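Workshop tips: keeping grippers from dropping things, and from biting you

Filed under Bench and Tools

I've been asked to write something nice about gripper tools for the home bench. I'll write something useful instead. The brochure for our Zemetti says it will hold "anything you'd trust to your own hand". I would trust my own hand with a full jar of wood screws. Ours let one go in April, at chest height, over a tile floor, and I was finding screws under the freezer for weeks.

Nothing had snapped. A mounting screw in one finger had backed out far enough for the finger to toe outward under load. The jar slid down as if it had been buttered. The motor kept humming away and the little light stayed green, so don't put much faith in the little light.

What I do now, for what it's worth.

Check the screws before you check anything else. Put a dab of paint across each screw head and onto the finger beside it. If the line is broken next time you look, the screw has moved. It costs nothing and takes less time than the self-test, which passed ours twice with the screw half out.

Wiggle each finger by hand with the power off. And I mean off at the wall. The Gerix sleeps when you press the button on the handle, and a sleeping gripper will wake up if the trigger gets bumped. I have a black thumbnail to prove it.

Don't believe the rated load. Ours is sold as good for 600 grams. It is, with a dry square block, held dead level, by someone who isn't moving. With a round glass jar I stop well short of that. If you have a kitchen scale, weigh the thing first and be a bit of a coward.

Wipe the fingers with a barely damp cloth and let them dry before you use them. I tried the Kiiskinen cleaning spray that gets recommended everywhere and it left a film. For the next hour the gripper couldn't hang on to a paint stir stick. Plain water and a drop of dish soap did a better job, and you already own both.

Look at the edges in good light. Scuffs I can live with. A crack running out of a screw hole means the finger comes off and goes in the bin, and no, glue won't do. I tried glue. It lasted 12 days.

Clear the bench before testing. Use something soft and cheap that you don't mind dropping, like a rolled-up sock. Close on it, lift it a hand's width, and count slowly to 22. Most slips I've had came late, well after I'd have called it a pass and walked off for a coffee.

Keep kids and sleeves out of the gap. The makers all talk about soft-stop sensing. I tested mine with a carrot and got two pieces of carrot. Maybe yours is better. Try the carrot before you try a finger.

Last thing, replacement fingers. The Brarnamum shop wanted 80 dollars for a pair, plus postage, and the screws weren't included. Ask about screws. The new ones are a different thread from the old ones, and forcing them in is how you end up back at the start of this page with a cracked hole.

I still use the thing. I just don't carry glass with it any more, and I look it over at the bench each time.

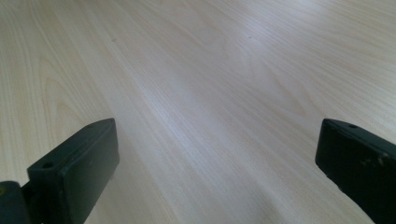
Odile: I'd add one about thread locker. I used the permanent kind after my own screw backed out, then had to drill the finger off when it wore down. Get the medium strength one, and only a tiny drop. Also, my carrot survived, but a banana didn't, so I'm not sure what that tells you about the sensor.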